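Porik open day recordings

Data card, version 2
Maintainer: Nigel Mottram

Summary

Recordings made while the Porik bin-picking cell was running for visitors at the Wokamance open day, Wed 25 April. The cell ran its normal clearing program in front of the public, with a member of staff at the stop button. The set holds 124 runs. Four of them were ended early by the operator and are labelled "aborted".

Task

Each run begins with elongated blocks in two colours tipped into a grey metal bin. The arm removes blocks one at a time until the bin is clear or 120 seconds have elapsed. Visitors were allowed to choose which colour went first. Their choice is stored in the field first_colour and is left blank if no preference was given. Block poses were not controlled between runs, and stacking and overlap are common.

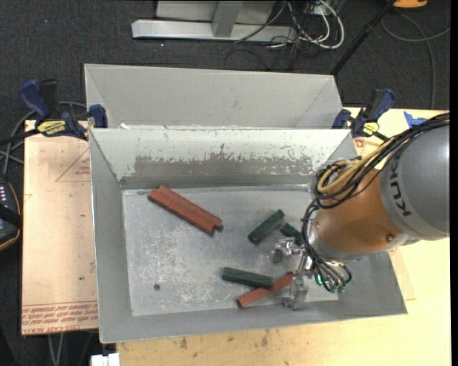

Front bin during a run, fixed camera. Red-brown and dark green blocks, gripper at lower right.

Contents of each run

colour/ Fixed camera stills, one per pick attempt
joints.csv Joint positions and commanded velocities
grip.csv Finger opening and closing force
run.json Start time, first_colour, outcome, operator initials

Stills are stored as captured. No cropping or colour correction has been applied. Wear and scratches on the bin walls and floor are part of the data and should be expected to produce false edges.

Planners

Two grasp planners were alternated through the day. Aaltonen ranks grasps by clearance from the bin walls. Bratov ranks them by visible block area and tends to prefer the uppermost block. The planner name is given in run.json. Results should not be read as a benchmark, as the starting layouts differ and the planners were not given equal numbers of runs.

Known issues

- Gripper cables can hide blocks on the right side of the bin. Occluded blocks are labelled only where part of the block is visible.
- Clocks for grip.csv and joints.csv drift by over 11 ms in the afternoon runs. Align on the grip-close event.
- Two runs have no grip.csv.
- A run marked "clear" was checked by eye by the operator at the time and has not been checked again.

Privacy

No audio was recorded. Visitor names were not collected.

Changes

v2: corrected first_colour for the morning runs, added planner name.
v1: first release to project partners.

The same cell is booked for the October open day. Those recordings will be issued as a separate set.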